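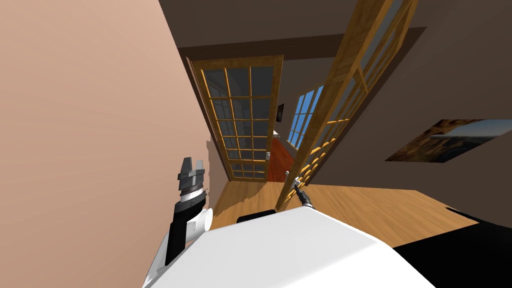 Opening slide: French door, closed.

What are you paying for when you book an act? Notes for the Mondport events day, June 17, 2024

Start without hello. Ask for hands: who has booked an entertainer off a showreel? Keep your own hand up.

I've been putting on staff parties and civic dos for long enough to distrust the word "unforgettable". Every act in every brochure is unforgettable. I have forgotten most of them.

The Toltora listing. Read it out slowly. "Performed for 4000 delighted guests." Pause. Delighted according to whom? I rang and asked, and the figure was the capacity of the hall. Some of those seats may have had people in them. I'd like to know how many were facing the stage.

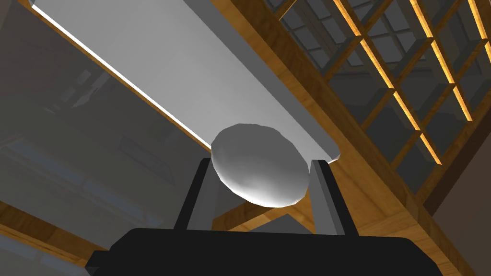 Credit: Minja

Showreels next. A three-minute reel is cut from the best moments of a year, and the laughing table at the front could be from any of those nights. Ask for ten minutes of one show, uncut, with the sound as it was in the room. Good acts send it the same day. The others tell you the material is protected.

(If running late, skip the bit about the fire-eater and the marquee firm.)

Money. At Kullside last August we had two quotes for the same close-up slot, 919 and 2000. The dearer one came with a "bespoke guest journey". I asked what that was and got a second PDF. We took the cheaper one and he was fine — a bit quiet near the bar, good with the older guests. Would the other man have been twice as good? I can't tell you, and neither can anyone selling him.
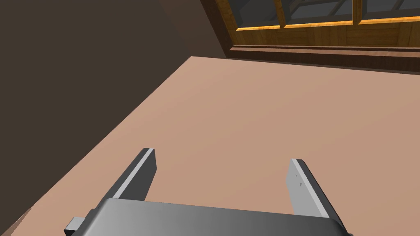
Don't let this turn into a moan about fees. Performers have vans, insurance and long drives home, and plenty of them charge too little. My quarrel is with the wording. "From" prices, mostly. Ask what's in it: travel, sound, how long they're on their feet, whether a meal is expected.

Testimonials. Pull up the page with 12 quotes on it. Not one has a full name or a venue. "Amazing!!" from a bride in the north proves very little. Ask for one phone number of somebody who booked them for a room your size, then ring it.

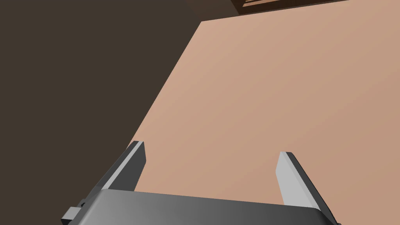
Awards: leave this short, someone in the hall will have one. Only ask who else was on the list and whether there was an entry fee.

Likely question: isn't it easier to go through an agency? Sometimes. They will find you a replacement at teatime, and I've been grateful for that. They'll also offer you whoever is free and call it a perfect match.

Second likely question: what about the guest survey? We've run one. People who liked the food liked the act. Draw what you can from that.

Finish on the phone call, then give out the checklist. Leave the stage by the left-hand steps, the others wobble.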